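**Wernano** is a laundry and linen service that works with guesthouses and rented rooms. It is known mainly for the automation of its folding work, a program with the internal name **Nerkiver**. The company has 16 employees, and its main workshop is in the Ponodari district.

## Background

Before Nerkiver, all folding was done by hand at long tables. The work was paid by the piece, and many workers complained of pain in the wrists and shoulders. Toàn Từ, the workshop manager, proposed to automate the folding of shirts and towels first and to leave large blankets to people. Two folding machines were installed in December.

## Work with the gripper

The machines learn from movements made by people. For this purpose, employees handle clothes with a hand-held gripper which has two yellow fingers. Part of this work is done in bedrooms, where garments lie on a soft surface together with other cloth.

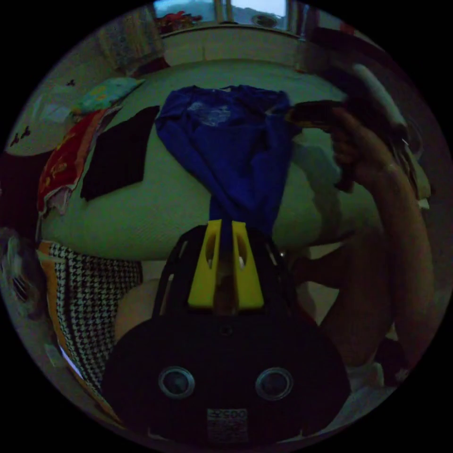
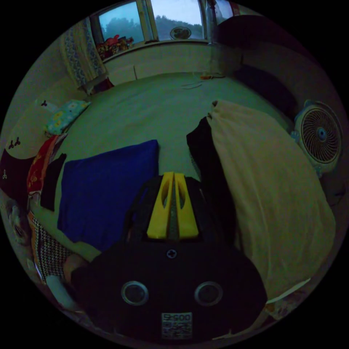
In one month the team recorded 372 handling sequences. Sequences in which a garment was dropped are also kept, but they are stored in a separate folder called Cao, after the street where the first recordings were made.

## Changes for employees

No position was closed during the first year, but the content of the work changed. Eleven employees now divide their day between recording and checking the folded goods. Piece pay was replaced by an hourly wage. Tươi Nông, a former folder, became the trainer for new recorders and wrote the short guide which is still in use.

Opinions in the workshop are divided. Some employees say that their hands hurt less and that the day is less noisy. Others find it tiring to repeat one movement slowly many times, and they miss the talk at the folding table. Older workers also asked who may use the recordings of their movements. After this question, the company agreed that recordings can be used only inside Wernano.

## Limits

The machines fold flat towels well. Twisted sleeves, thin fabric and dark clothes lying on top of each other remain difficult, and such pieces are sent back to the hand table, where two people work on each shift.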